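How Students in Shared Flats Sort Their Kitchen Waste

By Gladys Magesa
Wednesday, January 4, 2023

This report was written for the course Households and Environment. My question was simple: why does so much food waste from student flats end up in the wrong bin, when all the flats have the right bins?

Background

In our city the council collects food waste separately. Every flat in the Wanyama residence has a small brown caddy for peelings and leftovers, a green bin for paper and packaging, and a grey bin for everything else. The caddies are made by Storex and they come with a roll of paper bags. A leaflet about sorting is given to each tenant on the day they move in. I still have mine, but I must admit that I read it for the first time when I began this project.

I expected that students do not sort because they do not care. After the interviews I think this was unfair of me.

Method

I visited 13 flats during November and asked one person in each flat to talk with me for half an hour. With permission, I also looked in the bins after the talk. In addition I sent a short form to everybody in the residence, and 61 people answered it. The form had 9 questions. Two of them were badly written, I noticed this too late, and I have left them out of the results.

I did not weigh the waste. My first plan was to borrow a kitchen scale from each flat, but the scales did not agree with each other and some flats had none.

Results

Most people who answered the form said that they know what the brown caddy is for. The difficulty begins with things which are two materials at once. A tea bag, a yoghurt pot with some yoghurt left, a pizza box with cheese on the lid - these were named again and again. When people were not sure, they chose the grey bin, and several told me they felt it was the "safe" choice.

The second difficulty is the smell. In 18 of the answers the smell was given as the main reason for not using the caddy. In some flats it stood on the balcony, and in cold weather people did not want to open the door only for an apple core. One flat had put the caddy inside a cupboard and forgotten it there over a long weekend. They described this to me in more detail than I need to repeat.

The third difficulty I did not expect. People eat snacks at their desks, not in the kitchen, and there is usually only one bin in the bedroom, or no bin. So the peel from a fruit goes together with whatever wrapper is near, and the small bundle is thrown away as one piece. A student who lives in the Pusero block told me she pushes the peel inside an empty wrapper so her fingers and her notes stay clean. I do the same, I must say.

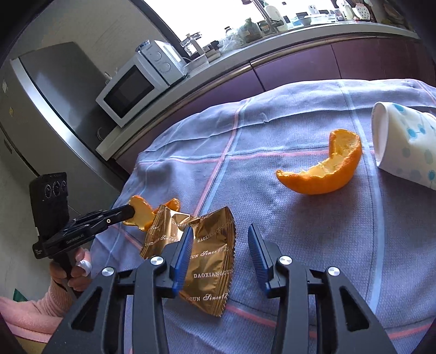
Page last changed: 4 January, 16:20

Orange peel in a torn foil wrapper is a good case of this problem. Each part alone is easy to sort. Together they go in the grey bin, and I do not think anybody will take them apart later.

Discussion

The leaflet explains materials, but it does not speak about habits. It tells where a peel belongs and it supposes that the person is standing in the kitchen. I would suggest a small bowl with a lid for the desk, which can be emptied in the evening. Two flats were already doing it with old Zustum ice cream tubs and they were quite satisfied.

I would also suggest to print the list of difficult items on the lid of the caddy, where people look at the moment they need it. The leaflet was in a drawer in most flats I visited, or it was lost.

Limits of the work

The people who let me into their kitchen were probably those with tidier kitchens. All the visits were in one month, and I suppose the smell would be named more often in summer. I also know some of the tenants personally, and they may have been polite with me.

Comments

Tomasz: We have the tub on the desk too. Wash it every day or you get fruit flies, even in winter.

R. Okello: Did you ask what people do with coffee grounds? In our flat it goes down the sink and I am tired of it.

Gladys Magesa: Only in the interviews. Most said the caddy, one said the sink.

Lena: The paper bags go soft after two days, maybe mention this.

Contact the course office | © Households and Environment, student reports | Back to top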